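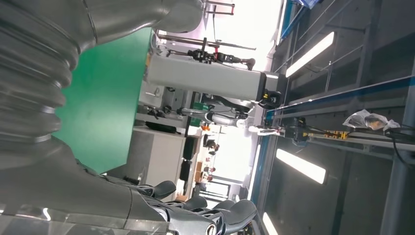

Purneck backdrop panel, green

Hire and sale. Stock last checked 23 July 2022.

The Purneck is a flat backdrop panel in one bright, even green. It goes up behind a desk or workbench when you want a plain background for photographs or video. The grey desk cabinet and the black tray can be ordered with it or left off.

We have 8 green panels in the hire stock and new ones to buy. If you need more than one, please tell us when you book so that we can pick panels from the same batch. The green is very close from batch to batch, but a small difference can show when two panels stand edge to edge under strong light.

What you get

Panel, green, one side for use
Two feet with fixing bolts
Hex key
Cloth bag for the feet and bolts
Padded sleeve for transport
Printed sheet with fitting instructions

The cabinet and tray are separate lines on the order form. They are not sent unless you tick them.

Setting up

Allow ten minutes for one panel. Bolt the feet on while the panel is lying face up on its sleeve, then lift it upright with a second person. Finger-tight is enough until it is standing, and then go round all the bolts again with the hex key.

Leave a gap between the panel and whatever you are filming. If the subject is too close, green light bounces back on to it, mostly on shiny or pale surfaces. Moving the subject forward usually helps more than changing the lamps. A window to one side is fine on a dull day — on a bright one, draw a blind or you will get a lighter patch across the green that moves as the day goes on.

The panel is meant for indoor use on a level floor. Do not stand it in a doorway or where people have to squeeze past. It should not be used to hang things from, and clamps should only go on the outer edge with the felt pads between.

Surface and cleaning

Dust with a dry cloth. For finger marks, use a cloth wrung out in warm water with a drop of washing-up liquid, then wipe again with clean water and let it dry before you put the sleeve back on. No polish, no solvent, no scouring pads. Rubbing hard in one place leaves a shine that the camera will pick up.

Masking tape may be used on the face if it comes off the same day. Please do not use parcel tape or putty. Scratched panels can be refinished by us and the charge is shown on the price list.

Desk cabinet, grey

The cabinet stands below working height and gives you a surface to keep things on while you work at the desk. Top load is 37 kg, spread evenly. It comes fully assembled, so check that it will go through your door before you order. Cabinets are delivered to the ground floor only unless you have arranged a carry with us beforehand.

Tray, black

Fits on top of the cabinet with room to spare. Good for screws, cables, pens and the other bits that roll off a desk. Wash by hand. Sold singly or in packs of ten.

Hire terms

The shortest hire is two days. Collection and return are from the Lewis store, side entrance, where Benjie Villanueva or Heledd James will check the kit with you and sign the sheet. Please bring the panel back in its sleeve. Panels returned without one often have marked corners, and we do have to charge for that.

A deposit is taken on each item and goes back to the same card once the kit has been checked. If something gets damaged, tell us when you return it. Small knocks to the edge are treated as normal wear.

Questions we are asked

Is the panel the same green on the back?
No. The back is unfinished and should face the wall.

Can I have it in another colour?
We can order blue. It is not held in stock and cannot be hired.

Will the older Udis feet fit?
Yes, with the longer bolts. Ask for them at the counter, there is no charge.

Can it be cut down?
We can do this on panels you have bought. Send the finished size in writing to Emrys Trevor in the workshop, and allow for the fact that a cut panel cannot be returned.

Do you deliver?
Yes, by our own van. The charge depends on distance and is worked out when you book. Someone must be there to sign.

Orders and bookings

Sales: Ieuan Penry
Hire bookings: Chiến Đoàn
Repairs and cutting: Emrys Trevor

See also: Purneck spare feet, transport sleeves, felt pads and clamps, floor weights.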